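I only went to the Hurkano open day for the free lunch, and I'll say that up front so you don't think I'm a person with interests. My aunt had a spare ticket, the bus to Gravley cost six dollars, and it was December, when I will go pretty much anywhere that has heating.

They'd split us into groups at the door. I got a green sticker and a lanyard, and a boy of maybe ten latched onto me (same sticker, so I guess I was his adult now). His mother was off in the blue group and waved at us like she was on a cruise ship!

The first stop was the packing hall, where a machine folded cardboard boxes faster than I could follow. Then came a long talk about Khasawneh bearings, which are apparently the good ones, and a man in front of me took notes the whole way through. The boy asked if the bearings were edible. The guide said no, very seriously, and moved us along.

What I really wanted to see was Jeditetti. It was all over the flyer - "Come and meet Jeditetti!" - and I'd pictured something with a face. You know, eyes at least. We climbed 31 stairs (the boy counted them out loud, and then told me I was breathing funny) and came into a room with rows of folding chairs and a big screen at the front.

"So where is it?" I asked.

"You're looking at it," said the guide.

She meant the screen. Jeditetti lived in the computer, at least for now. It had a pretend arm in a pretend room, and it practiced in there all day and all night, and once it was good enough they'd let it try a real arm downstairs. She said it had already done 3,000 tries at picking up a cup. I thought about me and parallel parking and felt a little warmer toward it.

The screen was showing what the arm would see if it had an eye on its wrist, and she told us to sit wherever we liked.

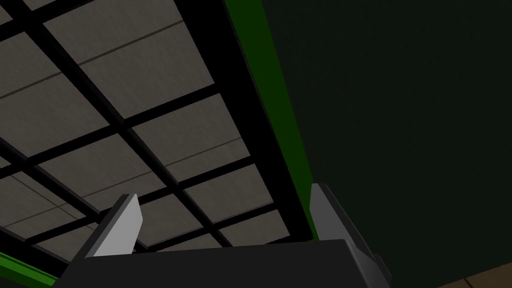
My own living room has a ceiling I know very well, having spent most of last winter flat on the couch looking at it after the job ended. I know the stain shaped like a boot and the crack that goes to the light. So I sat down in that folding chair, looked up at those gray tiles in their black grid, all tipped over on a slant, and I felt like I'd met somebody from my hometown. The two fingers were wide open with nothing in them. The boy leaned over and whispered, "It's lying down," and I whispered back that I thought so too.

"Does it get bored?" he asked, louder.

The guide said it didn't get anything, it was a program. A woman behind us said well, that's what they'd say about my husband, and the whole row cracked up, even the man with the notes.

They let us vote on what it should try next. There were 22 of us and nearly everybody wanted the cup, but the boy stuck his hand straight up for "nothing, let it rest," so I put mine up for that as well. We lost badly.

Lunch was egg salad. I took two sandwiches home in my coat, ate one on the bus, and when I got in I lay down on the couch with the other one on my chest and said hi to the boot.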